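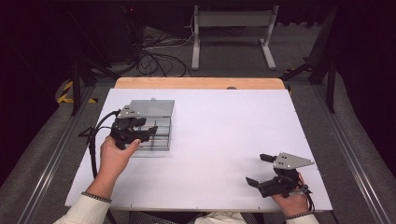

# Small-parts boxes: what we stored, what we stopped storing

Notes and a record sheet on divided plastic boxes, the hinged-lid kind sold for beads, screws, fishing tackle and pills. Kept by Uzma Memon and Sidra Baloch at the Dadari workroom. Last full revision: October 2, 2018.

I'll say at the start that I don't much trust compartment boxes. People buy them believing that a tray with walls in it will sort their buttons. It won't. Somebody still has to sort the buttons, and then keep doing it. What follows is a record of how ours held up in daily use, and it's less flattering than the labels on the shelf at Brustham.

## What's in the folder

| File | Contents |
|---|---|
| `boxes.csv` | one row per box, 31 rows |
| `contents.csv` | what was in each box at each check |
| `complaints.txt` | free text, unedited apart from spelling |
| `labels/` | the printed labels, both sizes |

`contents.csv` has 83 rows. Two of them are duplicates that I know about and haven't removed, as Sidra's tally refers to the row numbers.

## Fields in boxes.csv

- `box_id`: number written on the underside. Lids get swapped, so never write it on the lid.
- `color`: as it looks to whoever was filling in the row. The tinted see-through ones are down as "gray," "blue" and "gray-blue," and I wouldn't read anything into the difference.
- `walls`: `fixed` or `lift-out`. Blank means we didn't try to pull one out.
- `latch`: `ok`, `weak`, `cracked`, `gone`.
- `hinge`: same four values.
- `lies_flat`: whether the lid folds all the way back and stays there on a table. A box with a lid that springs up again is a box you end up holding open with your elbow.
- `notes`: mostly Kausar Butt's, and mostly about latches.

## How a check is done

1. Cover the table with the white sheet. Small parts disappear against wood grain, and we lost a packet of seed beads finding that out.
2. Put the box down flat before touching the latch. Opening one in the air is how the contents of three compartments become the contents of one.
3. Fold the lid away from you, toward the far side of the table.
4. Go through the compartments from left to right, row by row, and write down what's in each. "Mixed" is a permitted answer. "Misc" isn't, and Parveen will send it back.
5. Anything found in the wrong compartment goes on the bare part of the sheet until the whole box has been read. Don't fix as you go. We want to know how bad it was.
6. Close, press the latch until it clicks, turn the box over once, open again. If pieces have jumped a wall, put `leak` in the notes.

Step 6 is the one people skip. It's also the only one that tells you whether the box does its job.

## What we think it shows

Not a lot, so please don't quote it as a study. Most latch trouble was in boxes that got opened every day. That's hardly news. The claim we'd heard most often, that lift-out walls are better for being adjustable, I'd treat with suspicion: they leave a gap at the bottom, and flat things such as sequins and thin washers go straight under. Fixed walls didn't do this in any box we turned over.

Morenike Ogunleye disagrees with me about the lift-out walls and has said so in `complaints.txt` at some length. She stores large buttons. For large buttons she may be right.

The Komance labels peeled. The Awan ones stayed on and then wouldn't come off, so take your pick.

## Known problems

- Rows 1 to 76 of `contents.csv` were filled in from paper sheets. Some of the handwriting was a guess.
- No weights. A full box of screws and a full box of feathers look the same in this file.
- The `lies_flat` column was added in March and the earlier boxes were filled in from memory. Mine, mainly. I'd ignore it for those.
- We never bought two of the same box on purpose, so a cracked latch might be a bad design or just one bad latch.

## Using it

Copy whatever you want. If you add boxes, start a new file and leave ours alone. Corrections go to Sidra, with the box number and the row, and please look at the actual box before you write.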